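About Nollska

Fumiko Kikuchi and Santino Navarrete started Nollska to answer a question people kept asking them at parties: can a robot do a real shop job yet? Our answer is still "sort of."

We picked desktop computers as our chore. Any patient teenager can swap the memory in one. Our arm needs 11 minutes and a good mood.

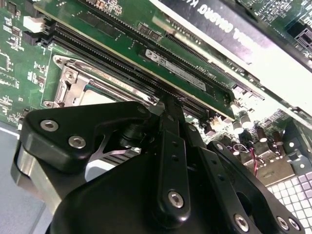
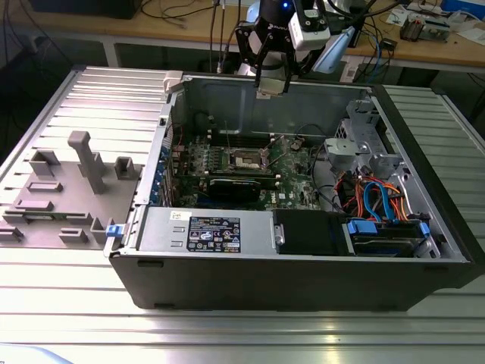
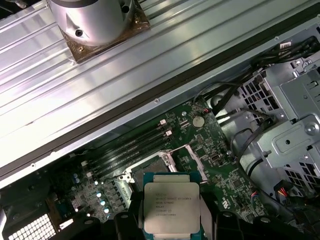 Bench work on desktop computers, up close and from the side.

Elmarie Mthembu runs the bench and keeps the log, now past 2,000 attempts. She grades each one pass, fail or "ask Tarmo."

We don't sell a robot butler. If you have a dull, fiddly job and modest hopes, write to us. Visits are on Fridays, and the coffee is made by hand.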